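Household Advice: Tidying Robots and Small Items on Furniture
Dreststead Home Safety Office
Reviewed April 28, 2024

This page is intended for residents who use a robot arm to clear and tidy at home. It has been revised following a fault reported at the Dudatell flats, in which a Skundo arm pushed a telephone over the edge of a chest of drawers and then continued to close its gripper on the corner of the furniture. There were no injuries. The telephone was broken and the top of the chest was scored.

Annelore Ehlers examined the arm on behalf of the Office. She found that the height of the chest had been entered before felt pads were fitted under its feet. The difference was 7 mm. Small, flat items leave very little room for error of this kind, and those lying near an edge are the most likely to be lost.

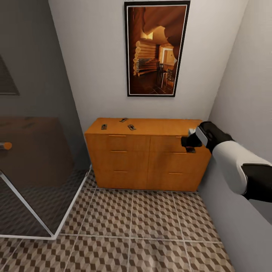
Residents are asked to observe the following when small items are to be picked up from a chest, shelf or sideboard.

Enter the height of the furniture again whenever it has been moved, levelled or fitted with pads. Measure at both front corners and use the higher figure.

Move telephones and similar items at least 88 mm back from any edge before starting the arm. Dark items on a glossy top may be poorly detected under a single lamp; a second light from the opposite side is usually sufficient.

Close all drawers fully. An open drawer alters the space through which the arm may pass, and older Skundo controllers do not check for it.

Set the grip to the lowest level for anything with a screen. The arm should be run at slow speed for the first 3 attempts after any change of setting, with an adult within reach of the stop button.

If the gripper touches the furniture, press stop and leave the arm where it is. Do not pull on the fingers. Switch off at the wall, support the arm from beneath and then release the joint by hand – the upper section is heavy and will drop if it is not held.

Light scoring on a waxed surface may be treated with Galli paste, applied sparingly along the grain. Deeper marks should be left to a joiner.

Faults should be reported to Ebise Tamiru at the Office, quoting form 29 and the controller's serial number. Please keep any damaged item until the report has been acknowledged.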